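Search this notebook Enter keywords Go

2019-12-04
Paint bench: is the second coat doing anything?
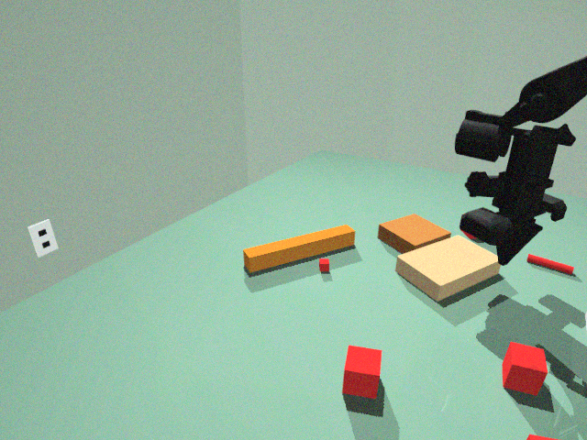 Picked up the question from September again, and I still don't believe the answer we wrote down then. The claim was that two thin coats of the Hornero water-based enamel hold up better than one heavier coat of the same total weight. Everybody who has ever painted a door will say so. We wrote "confirmed" next to it on the strength of six panels and a lot of wanting it to be true.

I went back through the September sheets this morning before touching anything. Problems, in the order I found them:

The single-coat panels were sprayed on the first afternoon and the two-coat panels over the next two days. Same can, but the can had been opened and stirred and thinned a little in between. There is a note that says "splash of water" and no amount.

The single-coat panels were scrubbed nine days after spraying. The two-coat panels were scrubbed twelve days after their last coat. That is three extra days of cure for the side that won. This enamel is still hardening well into the second week, so I don't see how anyone can call it a fair fight.

The failure point was judged by eye, by whoever was at the bench, and the person at the bench knew which panel was which. I was that person for four of the six. I remember being generous.

So "confirmed" is crossed out as of today. I've written "maybe" and initialed it.

New run

Twelve panels, all cut from one sheet of the Prekon hardboard, all sanded with 120 then 220, all primed on the same morning with the same roller. Half get one heavy coat, half get two light ones. I weighed each panel before and after to get the paint weight, and threw out the idea of going by number of passes, which was how we did it last time and which depends entirely on how fast a person's arm moves.

The heavy-coat panels were held back so that they were sprayed on the same day as the second coat on the others. All panels therefore have the same age since last paint. You could argue this now favors the two-coat side again, as their first layer is a day older. I can't get around that without a third group, and I don't have the board for a third group.

Labels are on the back, under tape. The code list is in the drawer in an envelope. Whoever does the scrubbing should leave the envelope alone until all the numbers are in, and that includes me.

Scrub test is the same rig as before: nylon brush, weighted head, a spoonful of the gritty paste every 200 strokes. I'm calling it failed when primer shows through in a spot bigger than the hole in the plastic template, instead of "when it looks worn." Template is hanging on the nail by the sink.

First results

Only two panels run so far, picked blind from the stack.

Panel with blue tape: primer showing at 1489 strokes.
Panel with white tape: stopped at 1000, no primer showing, but the surface has gone chalky and there is a faint ring where the brush turns around. Stopped it there only because the paste ran out. More on order from Irkach. It will go back on the rig when that arrives, though I'm not happy about the gap. A panel that sits for a few days with its surface roughed up may not behave like one that was scrubbed straight through. If there's a spare at the end I'd like to use it in place of this one.

Two panels tell me nothing. I'm writing them down because I was told to write things down, and I'd ask everyone who reads this not to repeat either figure at lunch.

One thing did bother me. The brush wears. The bristles were visibly splayed by the end of the blue tape panel, and a splayed brush covers a wider track with less pressure at any one spot. If we run all the panels on one brush, the later ones will look tougher than the earlier ones no matter what's on them. I checked September: one brush, all six panels, and the two-coat panels were scrubbed last. So that's another thumb on the scale, same side as the others. New brush for every panel from here on. It's an expense but they're cheap ones.

About the Cirillo sheet

Someone left the Cirillo data sheet on the bench with a line highlighted, the one that says their additive gives "up to three times the scrub life." I have questions. Three times what? The sheet doesn't name the base paint, the brush, the paste or the film thickness. "Up to" covers everything from three times to no change at all. There is a bar chart with no numbers on the side of it. I've used that kind of chart myself, and I know what it's for.

That doesn't mean the additive is no good. It may be fine. I'm against buying any until we know how much our own plain panels vary from one to the next. If two identical panels can come out a few hundred strokes apart, and I suspect they can, then we could add chalk dust to the can and get an "improvement" one time out of two.

Somebody also asked whether we should just send samples out. I asked for a price last year and it was about 600 for a small batch, before shipping, with a wait. For that we could make a lot more panels here and learn more from them. I would pay it once, at the end, to check that our rig ranks things in the same order as a proper one. I wouldn't pay it to settle an argument we haven't set up correctly.

Drying conditions

The room was cold overnight. The thermometer by the rack said 14 C when I came in, and the can says not below 10, so we're inside the range, but all of September was up in the twenties. Any comparison between the old panels and the new ones is off for that reason alone, and I'd like people to stop making it. The new run has to stand by itself.

I also don't trust the thermometer. It reads two degrees higher than the one near the door, and I have no idea which one is right. Tried both in a glass of ice water: the rack one said 1, the door one said minus 1. So they're wrong by equal amounts in opposite directions, at least at the cold end. Split the difference for now and write down both.

The humidity dial has said 55 for as long as I've worked here. I breathed on it. Still 55. Took it off the wall.

Small stuff

- The scale drifts if the heater is blowing on it. Turn the heater to face the other way before weighing, wait for zero, then weigh.
- Two panels have a drip along the bottom edge. Left them in, scrub track is well clear of it. Noted on the back.
- Primer can is nearly done. Don't top it up from the new one halfway through a batch.
- The 220 paper from the new pack feels coarser than the old 220. Could be me. Kept a piece of each stapled inside the back cover so someone else can feel them without being told which is which.
- Counter on the rig skipped once, from 388 to 390, while I was watching it. A stroke here or there doesn't matter, but if it skips when I'm watching it skips when I'm not. Will time it against a watch tomorrow over five minutes and see how far out it gets.

Still to decide

What difference would count as real? I want this agreed before the envelope is opened, and written here. My own feeling is that if the two groups overlap at all - if even one of the best single-coat panels beats the worst two-coat panel by a wide margin - we should say we can't tell, and keep spraying one coat on anything that isn't going near a sink. It saves a day on each job. The case for two coats has to be good enough to pay for that day, and so far it rests on habit and a test I ran badly.

Also want to know what people mean by "holds up." Scrubbing is one thing. Most of what comes back to us comes back chipped at a corner, and no brush will tell us anything about that. There may be a simple drop test we could do with a steel ball and a length of pipe. Need to find the pipe.

Next: paste from Irkach, new brushes, time the counter, then panels three and four off the top of the stack.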